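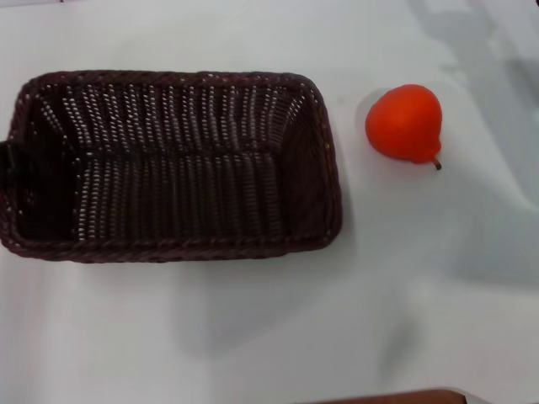 Start state, pick-to-basket task, head view. Pear outside the basket, basket clear to the right of the black item.

Forum: Manipulation / Data Quality and Practice
Thread: Start-state rules for basket tasks

memov_bench
Sun 8 December
We are rewriting our start-state sheet and I want outside opinions before it gets frozen. The frame at the top is from the current set. Our draft says:

1. Target object fully in head view, not touching the container.
2. Container opening visible. One short side may be out of view.
3. No loose items inside the container.
4. Object orientation recorded in the log, stem direction included for fruit.

In-ho Yook on our side wants rule 2 tightened so the whole rim has to be in view. I think that costs too many episodes. What do others do?

kolia_ops
Whole rim, no exceptions. If the left end of the basket is out of view, you can't check rule 3 for that end. There is something small and black against the left wall and I can't tell from this view if it is clipped on or just resting there. By your own sheet that episode is undecided.

memov_bench
Fair. Rule 3 says "loose," and one view does not settle it. I would still keep the episode for training and flag it.

lollside_dk
Flagging only works if somebody reads the flags. We kept 31 flagged episodes out of a batch of 40 and the training job took them all in anyway, flag or no flag. Our sheet now has two outcomes, accept or reset.

D. Ortuño
Disagree with both of the strict positions. A policy that has only seen full rims will do badly the first time the head is turned a few degrees. Partial containers belong in the set. What the standard should fix is the proportion, and it should be written down before collection starts. Ours is 4 partial views in every 12 starts.

kolia_ops
That is fine if the partial view is planned. An operator who didn't check the head angle is a different thing and you can't separate the two afterward.

D. Ortuño
You can if the head angle is in the log. Ban writes it at episode start. So does our older setup.

lollside_dk
Separate point: the lower edge of the view, right of center. There is a strip of something reddish-brown. Could be a rim, could be a wooden edge. Does the draft cover things that are partly in view and are neither target nor container?

memov_bench
It does not. Suggested wording: "Any item other than target and container is either fully in view and listed, or fully out of view."

D. Ortuño
Too strict for a shared table. I would write "listed, whether fully in view or not" and leave it there.

kolia_ops
Agree with Demetrio on that one -- listing is cheap.

yook_ih
In-ho here. Two notes. On rule 1, the draft has no minimum gap between object and container. In this frame the gap is close to half the width of the pear. I would accept that, but the sheet should give a number in object widths so operators can judge it by eye. On shadows, there is a large soft one down the right side of the table. I don't want shadows banned. I want the lamp position fixed per session and logged.

lollside_dk
Object widths works. Millimeters never did, people guess.

memov_bench
Changes going into the draft: gap in object widths, lamp position per session, other items listed. Rule 2 stays open. Kolia_ops, can you post your reset wording?

kolia_ops
"If any part of the container rim is outside the head view at episode start, stop, re-aim, restart the log." It sits above the object rules on our sheet so it gets checked first.

D. Ortuño
Add "unless the start is listed as partial" and I'd sign it.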